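Ellwood schools to get 'calming' wood desks, but the evidence looks thin

The Ellwood school district will spend part of its summer budget replacing plastic-topped desks with bare wood ones, after a sales pitch that promised calmer children and better test scores. The order covers 76 classrooms. Anyone hoping to see the proof behind those promises may have a long wait.

The desks come from Clitunus, a furniture firm that has sold to private schools for several years and now wants a piece of the public market. Its brochure says pupils who work at natural wood surfaces are "measurably more settled" and "up to a third more focused." The board approved the purchase on Tuesday evening after a discussion that took less time than the item before it, on parking permits.

A footnote in the brochure leads to a report by Gukesach, a consulting outfit that Clitunus paid to look into the matter. The report runs to 3 pages. It describes a trial at one private school where teachers were asked to rate how calm their classes seemed before and after the new desks came in. The teachers knew which desks were new. They also knew who had donated them.

There was no second group of classrooms for comparison. The "before" ratings were collected in the last week ahead of a holiday, and the "after" ratings came a month into the new term. Most parents could explain a change in mood between those two dates without bringing furniture into it.

Perrine Royer, who taught third grade in the district until last year and now runs a parents' newsletter, asked the board for the raw ratings in writing. She was told they belonged to the company.

"I like wood desks. I'd have been happy to have one," Royer said. "But I was asked for receipts when I bought glue sticks, and here we have a claim about children's brains and we can't look at the numbers."

The district's answer is that the desks were due for replacement anyway, and that the calming effect was only one factor. That is fair as far as it goes. Many of the current desks are old, and some have been patched with tape where the edging has come away. Yet the memo sent to board members before the vote gives the calming claim its own heading and most of its first page. Durability gets two sentences, and repair costs are left out.

Price is the other sore point. Each desk is listed at $100 more than the standard model the district last bought, and the district plans to order 2669 of them. Multiply that out and the extra bill comes to $266,900 before delivery. A spokesperson for the district said a volume discount was "under discussion." It was not written into the version the board voted on.

Then there is the upkeep. Clitunus recommends that its tops be lightly sanded and oiled every year, preferably over the summer break. The district has not said who will do it, or what it will cost in staff hours. Cornia, a neighboring district, bought wood-topped tables for its middle school libraries some years ago and has since covered a good many of them with clear plastic sheets, which keeps off the ink and rather spoils the point.

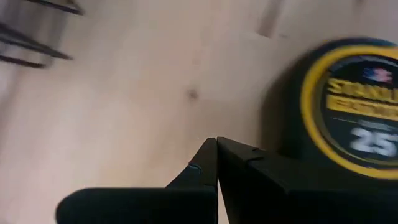

A dark knot in a pale wooden surface. Ellwood's order calls for bare wood desktops.

None of this means that wood is a bad choice. Plenty of people find it pleasant to look at and to touch, and a school is allowed to buy something because it is nice. The trouble starts when nice gets dressed up as science and the bill is passed along with it.

The company did not answer questions about how the trial was set up. In a short statement it said it "stands behind the experience of teachers" and that a larger study was planned – no start date was given, and no outside researchers were named.

The first desks are due to arrive in August. Royer has asked the board to hold back half the order for a term, so that the two kinds of classroom could be compared side by side. The board has her letter and has not yet put it on an agenda.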